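ロボット公開見学会 参加報告書

学生プロジェクト演習 中間報告
提出日 2018年2月28日

1. 見学の目的

私たちの班は、前期から「人の手の動きを機械に教える方法」というテーマで調査をしています。7月までに文献を読みましたが、文章だけでは作業のようすがよく分かりませんでした。そこで、Tevari社の公開見学会に申し込み、実際の作業を見せていただくことにしました。参加者は全部で17名で、私たちの大学からは2名が参加しました。

2. 見学会の内容

はじめに会議室で30分の説明がありました。Tevari社は、机の上の物を持ち上げたり、別の場所へ移したりする腕型ロボットの研究をしています。ロボットの動きを一つずつプログラムで書くと時間がかかるので、人が同じ動作を行い、その記録を学習に使うという説明でした。この記録の仕組みを、社内では「Zesine」と呼んでいるそうです。

次に、二階の作業場所に移動しました。私は、大きい機械がたくさん並んだ工場のような所を想像していましたが、普通の事務室に近い部屋でしたので、少し驚きました。作業をする人は両手にグリッパーを持ち、机に向かって立ちます。グリッパーには白黒の模様の立方体が付いています。案内の方によると、この模様をカメラで読み取って、手の位置と向きを計算するということです。
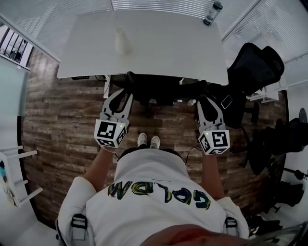

作業の前には、必ず物の位置を確認します。位置がいつも同じだと、ロボットはその位置しか覚えません。そのため、一回ごとに少しずつ場所を変えるそうです。一日の目標は185回だと聞きました。私は簡単な作業だと思っていましたが、同じ姿勢で続けるので、肩が疲れるという話もありました。

最後に、記録を使って学習したロボットの実演がありました。容器を持ち上げて、箱の中に入れる動作です。一回目は成功しましたが、二回目は指の先が滑って、容器が倒れました。案内の方は失敗を隠さないで、なぜ倒れたかを画面の記録で見せてくださいました。つかむ位置が少し高すぎたということでした。この説明が私には一番勉強になりました。

3. 質問したこと

私は「右手と左手の記録は、別々に保存しますか」と質問しました。答えは、別々に保存するが、時刻を必ず合わせる、というものでした。時刻がずれると、両手で一つの物を持つ動作が正しく学習できません。これは私たちが読んだ文献には書いてありませんでした。

また、もう一人の班員は、透明な物の扱いについて質問しました。透明な物はカメラで形が分かりにくいので、今も難しい課題だそうです。

4. 考察と今後の予定

見学の前、私はロボットの性能はモーターや計算機で決まると考えていました。しかし、記録を作る人の動作が丁寧かどうかも、結果に大きく影響することが分かりました。私たちの実験でも、動作の速さと始めの姿勢を決めてから記録を取りたいと思います。

一方、まだ分からない点もあります。作業する人が変わった時に、動きの癖をどのように扱うかは、時間がなくて聞くことができませんでした。後日メールで質問する予定です。返事をいただいたら、最終報告書に書き加えます。

関連する報告
・Mensah研究所 搬送ロボット実演会の記録
・Cikcombe社 倉庫自動化の見学メモ
・文献調査のまとめ(前期)
・グリッパーの指の形と滑りやすさの比較実験 計画書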